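Search the manual Enter keyword Go

4. Setting up the tabletop cell in simulation

This section explains how to prepare the simulated tabletop cell in Namow before you run a pick task. It is valid for the single-arm cell with the two-finger gripper. For the real cell at Flernby please use section 7, where the wiring and the emergency stop are described.

Revision of 23 April 2021. Text: Pejman Esfahani. Checked by Ognjen Ivanov.

4.1 Before you start

You need a working installation of Namow, the object library Boltatau and a project folder with write permission. Close all other projects. The program keeps the last used lighting in memory and it can enter into your new cell without a warning.

Note: If the object library was installed by another user, ask this person to open it one time and press Share. After this the objects become visible for you also.

4.2 Loading the cell

1. Open Namow and choose New cell — Tabletop, single arm.

2. Wait until the status line shows Ready. The first loading can take up to 54 seconds. Do not click in the window during this time.

3. Check that the arm stands on its own surface beside the table, and that the base does not touch the table side. If it does, open Arm, Base position, and press Reset.

4. Open the Gripper page and set the opening to 100 percent. The fingers must be fully apart before the arm makes its first movement.

5. Press Home. The arm moves to the start position with the fingers pointing down.

CAUTION: Never press Home when an object is held in the gripper. The program does not open the fingers by itself, and the object will be pushed through the table surface. If this happened, delete the object and load it again. Moving it back by hand leaves a wrong contact value.

4.3 Placing the objects

6. Open the library and choose the target object. For the exercise in this chapter take the house-shaped key holder. It is a good object for checking a new cell: the board is flat, and the key rings hang on short chains, which show quickly if the contact settings are bad.

7. Put the target object on the table within the reach of the arm. Turn on Show reach in the View menu. A position close to the table edge is allowed, but the complete board must lie on the table.

8. Add the background objects from the list Mahmoudi B. Keep them farther back on the table than the target. Large objects should not stand between the arm and the target.

9. Press Settle. The program lets all objects fall by a small distance and come to rest. Do this every time when you add or move an object, also if the change was very small.

10. Look at the cell in both views, the close view at the gripper and the side view. Compare the position of the target in the two views before you continue.

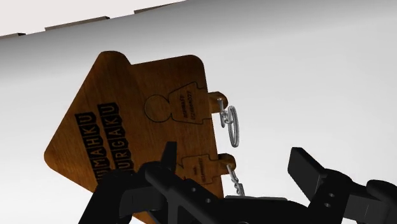
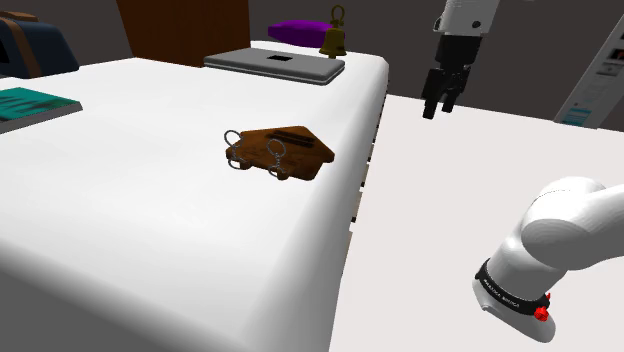 Key holder cell in simulation: close view at the gripper (first), side view with table and arm (second).

Note: In the close view the fingers can hide a part of the target. It is normal and needs no correction, if the grasp point itself remains free. When the grasp point is hidden, rotate the wrist on the Arm page and look again.

4.4 Setting the contact values

The values which come with the library are good for solid blocks. For flat objects with chains or rings they must be changed.

11. Select the board of the target, open Contact, and set the friction value to 37.

12. Select each chain. Set Link damping to 8. With a lower value the links continue to shake after Settle and the run will not begin.

13. Select each key ring and switch off Self contact. Leave it switched on for the board.

14. Save the values with the button Save to cell. The other button, Save to library, changes the object for all users — please do not use it without asking Ognjen Ivanov.

4.5 Test grasp

15. Choose the grasp point on the board. Do not choose a ring or a chain. For a flat board select a place at the edge, where one finger can come from each side.

16. Set the speed to Slow. Press Test grasp.

17. Watch the side view during the approach. The fingers must reach the height of the board without touching the table. If a red line appears under the fingers, press Stop, raise the grasp point by one step and repeat from 16.

18. When the fingers have closed, press Lift. The board should rise together with its chains. A small swing of the rings is acceptable.

19. Press Lower, then Open, then Home. Always in this order.

CAUTION: Do not change the speed while the fingers are closing. The program accepts the new value but calculates the closing force from the old one.

4.6 If something is wrong

The status line shows "Not settled". One of the objects is still moving. Open the object list and sort it by Motion; the moving object comes to the first line. Most often it is a chain, so check step 12 again.

The board turns away when the fingers close. The grasp point is too far from the middle of the board. Move it nearer and repeat the test with slow speed.

The object jumps when you press Settle. It was placed a little inside the table. Delete it and place it again from the library, a bit higher than before.

Error 29 appears at Home. The arm cannot find a free way to the start position. Look for a tall background object near the arm, move it more to the back and press Settle.

The text on the object looks distorted in the close view. Set Texture quality to High and load the cell again. This has no influence on the grasp.

4.7 Saving

20. When the test grasp was successful, save the cell under a new name. Do not use spaces in the name.

21. Write the friction and damping values in the cell notes. The report from section 5 takes them from the notes and not from the Contact page, and when the field is empty the report stops on its second page.

Continue with section 5, Running a series.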